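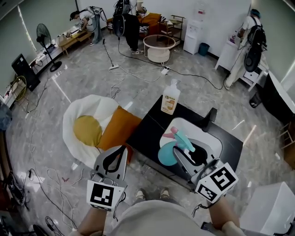
Retractable leashes should be banned from the river path, according to a reader who wrote in after last month's column, and anyone who uses one has given up on training the dog. The letter ran to 2 pages and was mostly polite. I agree with about half of it.

Posted in May
By the Saturday-free dog owner's desk, Astmont Neighborhood Pages

I have walked dogs on the Astmont river path for most of my adult life, and the equipment argument comes up every spring. Harness or collar, long line or short, clicker or no clicker. People get heated about it. Meanwhile the thing that causes the trouble on the path is how we greet each other.

Two dogs on leash come toward each other. The owners slow down, one of them calls out "he's friendly," and the dogs are allowed to meet nose to nose on tight leads with nowhere to go. Most of the time it goes fine. Some of the time one dog stiffens, the leashes cross, and somebody goes home with a dog that now barks at every dog it sees. I have owned that dog. It took me nine months of crossing the street to get her back to where she had been.

My view is that on-leash greetings between strange dogs should stop being the default. A dog can live a full and happy life without saying hello to every dog it passes. The classes I have taken at Cilomska, the training barn out past the feed store, teach a plain walk-by in the first session. You shorten the lead, put yourself between the dogs, feed a treat at the shoulder and keep moving. Most dogs can do a passable version after six weeks. Mine took longer, and she still forgets when there is a spaniel involved.

The objection I hear most is that dogs need socializing. They do, but the word has been stretched. For a puppy it means seeing a lot of the world calmly: bicycles, umbrellas, men with beards, dogs at a distance. It doesn't have to mean contact. A puppy that gets to rush up to every dog learns that pulling works, and at 90 pounds that lesson is expensive to undo.
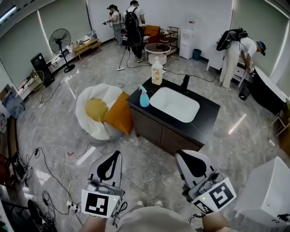 The other objection is that it seems rude. I understand this one better. Saying "not today, thanks" to a neighbor feels unfriendly, and I have let my dog into greetings I knew were a bad idea because I didn't want to seem stuck up. I have stopped doing that. A wave and a "we're working on passing" gets the message across, and people have been nicer about it than I expected. A few have asked me how to teach it.

Back to the reader's letter. Retractable leashes do make bad greetings easier, and I don't like them where the path narrows by the footbridge. A dog on twenty feet of cord has already arrived before its owner has looked up. If the city wants to post a six-foot limit on that stretch, I would support it. But I don't think owning one says much about a person. In the open field behind Undano, early in the morning with no one else out, a retractable leash is a reasonable way to give an older dog some room to sniff. My neighbor uses one that way and her dog has better manners than mine.

What I would like to see is the walk-by taught everywhere that basic obedience is taught. The Agarwal course at the recreation center spends its opening session on sit and stay, and both are useful, but few of us get in trouble on the path for a missing sit. We get in trouble because two dogs are ten steps apart and neither owner has a plan. Put passing in the first week, and practice it outdoors as soon as the dogs can manage it. The parking lot would do.

I would also like the sign at the trailhead changed. It says dogs must be leashed and "under control," and most people read that as one requirement. "Ask before your dog greets another dog" would fit in the same space. The sign needs repainting anyway.

Several of you wrote to ask about muzzles, and I haven't forgotten. I want to try fitting one properly on my own dog before I say anything.

Last updated: May

Recent columns
Long lines and how not to burn your hands
Is a second dog company for the first?
What to bring to a first obedience class
Letters: treats on the river path
Crate training in a small apartment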